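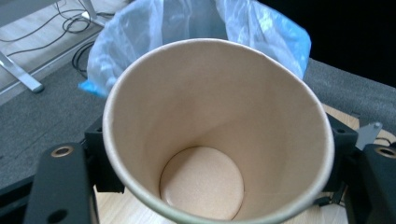 2026年1月31日 作業ノート(声明文の読み比べ、続き)

土曜なのに出てきてしまった。電話が鳴らない日のほうが文章の粗がよく見えるので、まあいいことにする。昨日の終わりに「冒頭の一文をどうするか」で止まったまま帰ったので、今日はそこから。

前提のおさらい(あとから読む人のため、というか来週の自分のため)。Udariは旅行かばんの会社で、昨年の10月に新しい型の予約を取ったのに、発送がずるずる遅れた。遅れそのものより、遅れているあいだに出した告知の文が怒られた。あの文、私は関わっていないけれど、読むと胃がきゅっとする。「一部のお客様にご不便をおかけしている可能性がございます」で始まるやつ。届いていない人にとっては可能性でも何でもない。

で、いま手元でやっているのは、あの告知を書き直した案をいくつか作って、事情を知らない人に読んでもらい、どこで引っかかるかを見る作業。本番で出す文を作っているわけではない。次に同じようなことが起きたときの型を持っておきたい、という依頼です。こういう平時の仕事がもっと増えてほしい! 火事の最中に消火器の説明書を読むのは毎回つらい。

まず回収分の整理。読み手は81人。A案とB案の両方を読んでもらって、順番は人によって入れ替えてある。A案は謝罪から入る。B案は「何が起きているか」から入って、謝罪は二文目。中身の事実はまったく同じで、文の順番と、つなぎの言葉だけが違う。

私の予想ではBの圧勝だった。前にQuinteroの劇場の払い戻し告知をやったとき、事実から入るほうが明らかに評判がよかったから。ところが今回はきれいに割れた。しかも割れ方がおもしろくて、先に読んだほうを好む人が多い。つまり二つ目を読むころには事情を知ってしまっていて、同じ話をまた聞かされている感じになるらしい。これは設計が悪い。私が悪いです。両方読ませればたくさん意見がもらえる、と欲張った。次は一人一案にする。ここに太字で書いておきたいくらいだけど、ノートに太字がないので二回書く。一人一案にする。

ただ、自由記述のほうは宝の山だった。コメント欄の書き込みが全部で124件。午前中いっぱいかけて付箋に写して、似たもの同士を寄せていった。画面の上でやればいいのにと毎回言われるけれど、手で写していると、同じ人が同じ語に二度つまずいているのに気づいたりするので、やめられない。

寄せた結果のメモ。

「順次」がとにかく嫌われている。順次発送、順次ご連絡、順次対応。書く側は正確なつもりで使っている(実際、順番にやっているのだから)。読む側は「いつかは言わない」という宣言だと受け取る。「順次って、私は何番目なんですか」という書き込みがあって、しばらく手が止まった。本当にその通りで、何番目か言えないなら、次にいつ知らせるかを言うしかない。

次に「お客様」の数。A案は短い文の中に何度もお客様が出てくる。丁寧にしようとして増えたのだと思う(書いたのは私)。読み手のひとりは「誰か別の人に謝っている感じ」と書いていた。予約した人に向けた文なのだから、「ご予約いただいた方へ」と頭で一度言って、あとは主語なしで通せばいい。日本語のいいところを使おう。

それから「誠に」「深く」「心より」。副詞を全部抜いた版を作って読み直したら、冷たくなるかと思いきや、かえって落ち着いた声になった。副詞って、書いている人が焦っているときに増える気がする。自分の過去の文を見返すのが怖い。

逆に、好かれた箇所もある。B案の三文目、「次のお知らせは、進展がなくても金曜の正午に出します」というところ。ここに丸をつけた人が多かった。進展がなくても出す、と約束されるだけで待てる、という声がいくつもあった。取り消しの窓口より先にこれが好かれるとは思っていなくて、かなりうれしい。ただしこれは守れなかったときの反動がすごいので、Udari側で誰が正午に押すのか決まっていないうちは書いてはいけない。ここは来週の打ち合わせで必ず聞く。 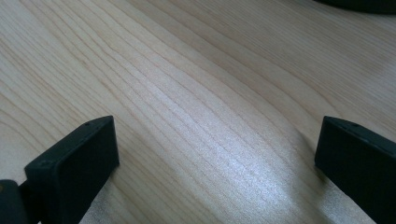

木目と光の反射。

午後の前半は、冒頭の一文だけを取り出していじった。条件は、これだけ読んで閉じた人にも用件が伝わること。途中経過を残しておく。

案1「新型かばんのご予約分について、発送が遅れています。」
短い。事実だけ。ちょっとぶっきらぼうだけど、逃げていない。

案2「新型かばんのお届けが遅れており、申し訳ありません。」
一文に両方入れた版。悪くない。でも「おり」のところで息継ぎが入って、謝罪が付け足しに聞こえるような。声に出して読むとわかる。

案3「お約束した時期に新型かばんをお届けできていません。申し訳ありません。」
主語は書いていないのに、「お約束した」「お届けできていません」で、こちらの責任だと読める。いまのところ一番好き。難点は、「できていません」が少し幼く響くという意見が出そうなこと。たぶん法務の人が言う。言われたら「お届けできておりません」まで譲る。そこから先は譲らない。

案4は没。「このたびの」で始めたくなる病気が出ただけ。

全文の長さも測った。案3で始めて、現状、次のお知らせの時刻、取り消しの方法まで入れて99字に収まったときは声が出た。スマートフォンの通知からそのまま読める長さなら、まとめて転載されるときに途中で切られにくい。切り取られることに文句を言うより、切り取りようのない長さにしておくほうが早い、というのは昔から思っている。ただ、99字の版には理由が入っていない。なぜ遅れたのか。そこを書かないと不誠実に見えるか、書くと言い訳に見えるか、私の中でずっと行ったり来たりしている。

読み手のコメントを見るかぎり、理由は「聞きたい」けれど「最初でなくていい」という温度。金具の納入がどうの、検査の工程がどうの、という話は二通目でもいい、と。ただ、A案で「諸般の事情により」と書いた部分はひどく評判が悪くて、書かないより悪い。理由を書くなら具体的に、書けないなら「原因は確認中で、次のお知らせで説明します」と言い切る。諸般の事情は今日をもって禁止語にする。禁止語の表に「順次」「一部のお客様」「可能性がございます」と並べて追加した。表がどんどん長くなって、そのうち何も書けなくなりそう。

そうそう、代表者の名前を入れるかどうかも考えた。名前が入った謝罪文は重みが出ると言われるけれど、発送の遅れくらいの話で社長の名前が最初から出ると、かえって「そんなに大ごとなの?」と身構えさせる。名前は一段取っておく。これはKarkbyの靴の件で学んだことで、あのときは初日に社長が出てしまい、二日目にもっと悪い知らせが出たとき、もう出せる人が残っていなかった。階段は下から使う。ただ、窓口の担当部署の名前は最初から入れたほうがいい。「Udari 予約お届け係」でも何でも、電話の向こうに誰かがいるとわかるだけで違う。

ここまでをまとめて、昼休み明けのうちに共有用の置き場(Lurikの「声明文の型」のところ)に上げて、意見くださいと書いておいた。土曜だから返事は来ないだろうと思っていたら、来た。
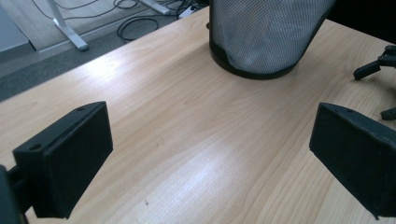
Jordan Tapleyによると、案3は読み手には効くけれど、電話窓口の人が同じことを口で言えるかどうか試したほうがいい、とのこと。文章で「お約束した時期に」と書くと、窓口には必ず「約束したのはいつですか」と聞き返す電話が来る。その答えが手元の紙にないと、せっかく正直に書いた文が窓口の人を追い詰める。だから声明文の型には、同じ紙の裏に窓口用の受け答えを必ず付けるべきだ、という話だった。

いや、これは完全に抜けていた。私は読む人のことばかり考えていて、その文を背負って電話に出る人のことを忘れていた。すぐに裏面の下書きを始めた。

裏面に要りそうなこと(思いついた順)。
・元の発送予定はいつだったか。型ごとに違うなら型ごとに。
・取り消しはいつまでできるか。送料はどちら持ちか。
・旅行に間に合わないと言われたとき、何を申し出てよくて、何はだめか。
・「次のお知らせは金曜の正午」と言ったあと、それまでに電話が来たらどう言うか。
・わからないことを聞かれたときの言い方。「確認して折り返します」だけだと折り返しの山になる。

最後のがいちばん難しい。折り返しの約束は、した瞬間に借金になる。折り返せる件数を先に決めておいて、超えたらメールに切り替える、という線を引けるかどうか。これは先方の人手しだいなので、こちらで勝手に書けない。空欄にして持っていく。

夕方、試しに自分で読み上げて時間を計った。表面の短い版は問題なし。裏面の受け答えは、まだ文章の言葉のままで、口に出すとつっかえる。「お届け時期に関しましては」なんて、書いたときは普通だと思ったのに、声に出すと三回に一回は噛む。「お届けの時期は」でいい。こういう直しを全体にかけて、今日だけで9か所減らした。

Evaristo Messinaにも途中の版を送ったら、「全部よくなっているけど、取り消しの案内が一番下にあるのは隠しているように見える」と返ってきた。うーん。隠したつもりはまったくなくて、話の流れで最後になっただけなのだけど、つもりは紙に写らない。取り消しの案内を二文目のすぐあとに上げた版も作った。すると今度は「取り消してほしいのかな」と読めなくもない。悩ましい。これは並べて読み手に聞くしかないので、次回の比較はここにする。冒頭の比較は案3でいったん締め。

次回のやり方も決めておく。一人一案(三回目)。取り消し案内が上の版と下の版。質問は三つまで。最初に聞くのは「好きか嫌いか」をやめて、「この文を読んで、次に何をしますか」にする。今回それを聞かなかったのが悔しい。好感度が高くても、読み終わって全員が電話をかけてくる文なら、窓口が詰まる。待てる文になっているかどうかは、好き嫌いでは測れない。

あと、読み手の集め方。今回は通販をよく使う人に寄ってしまったので、遅れに慣れている人が多かった気がする。かばんを贈り物に予約した人の目線がほしい。自分用が遅れるのと、人にあげるものが遅れるのとでは、腹の立ち方が違うはず。募集文にひとこと足す。

やり残し。
・禁止語の表に、それぞれ言い換えをつける(禁止だけだと嫌われる)。
・Quinteroのときの受け答え集を探す。使い回せるところがあるはず。
・二通目の型。理由の説明を入れる版。まだ一行も書いていない。
・「金曜の正午」を押す人は誰か。先方に確認。
・付箋を写真に撮って置き場に上げる。はがす前に!

月曜の朝、最初にやるのは裏面の送料のところ。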